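Wall Baskets and Wallpaper: Notes for Small Work Nooks
Pendbridge Home Workshop Newsletter, 31 Oct 2020
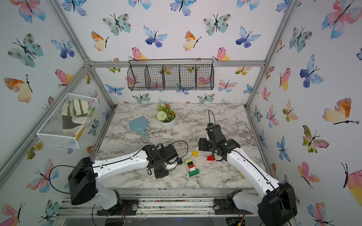

How high should a wire basket hang above a work surface?
High enough that you can wipe the surface and stand a plant under it, and low enough to reach the back of each compartment without a stool. Measure from your own elbow and go up from there.

Several readers wrote in after the last issue to ask about keeping a small tabletop clear. Most of the letters came from people with a nook closed in on three sides, where whatever gets put down tends to stay down. The walls are the easiest storage you have.

A divided basket on the back wall suits small parts. Black wire mesh shows up well against a butterfly print in blue, pink and yellow, and the pattern still comes through the grid when the compartments are empty. Leave it empty for a week before you assign the sections. Our tester in Poris filled hers the first day and had to sort it again twice.

Use a side wall for the things you grab without looking. A basket tilted toward the table holds a work glove with the fingers up, ready to pull out by the cuff. One glove or one pair is plenty for it.

Keep the dustpan in the nook. A light blue plastic one with a short handle is easy to find on a white and gray marble pattern, and it can lie at the back near the plant. Dark veining hides crumbs and sawdust, so sweep even when the top looks clean.

Toy building blocks are the usual trouble in a shared nook. Leave a stacked piece together if someone is still working on it. Loose ones go in the wall basket at the end of the day, curved pieces in their own section.

Wallpaper: the Nghiêm shop has 256 rolls of its watercolor prints left and will hold orders through November. Limit of 2 rolls per household. Bring the width of all three walls, and allow extra for matching the pattern at the corners.

The Voteten basket swap is on again this fall. Last year 400 baskets came in and 445 people signed up, so drop yours off early. Wire mesh only, please, with the hooks in a bag tied to the side.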